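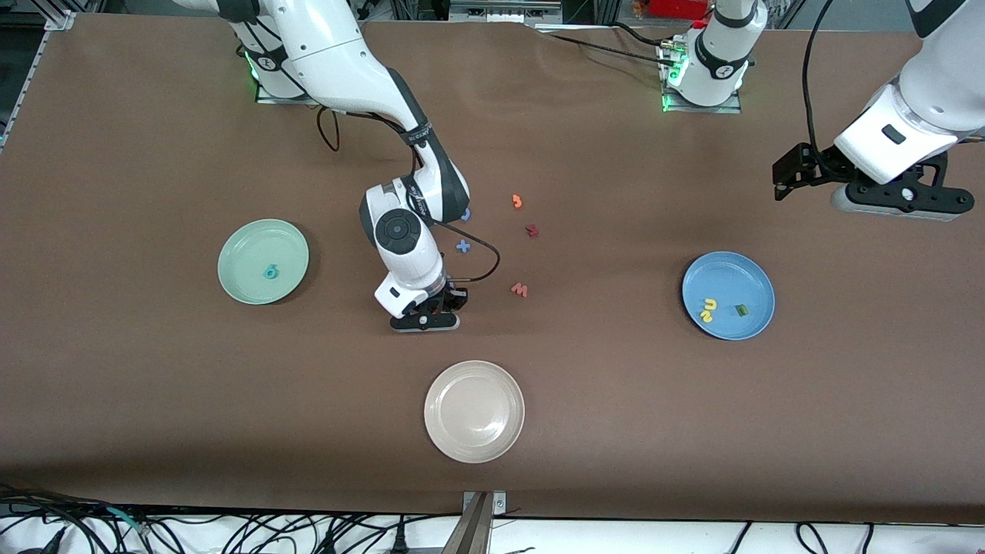

I'd promised myself I'd stay an hour at the Mesby robotics club, and I stayed until they turned the lights off. The club meets in the old print room at Lumdale College, and all term the students have been working on one deceptively dull job: sorting. Two white arms, three round plates, a handful of foam letters and numbers, and every piece has to end up where it belongs. There's a teal 6 on the green plate and a yellow 2 on the blue one, while the orange 3 is still out on the table with a red W and a plus sign for company. I wanted to reach in and finish it myself!

I learned quickly that you don't do that. The students are oddly protective of a mess (they call it "the spread"), and they'll scold you for nudging so much as a comma. Each round starts from a fresh one, and they've logged 644 rounds since September, all in a shared spreadsheet with a comments column that I could have read all night. "Grabbed the plate again" comes up a lot.

The software is their own, a planner named Ikar that decides which arm goes for which piece. An earlier version, Bang, got its name from the noise the arms made when they both wanted the same one — and I'm told the noise was impressive. Ikar is more polite. It's also slower, and half the club would like some of the old recklessness back before the regional meet, where teams get 10 minutes a round and lose points for anything dropped.

I asked if I could pick the next spread. They let me, and then rearranged it because I'd made it too easy.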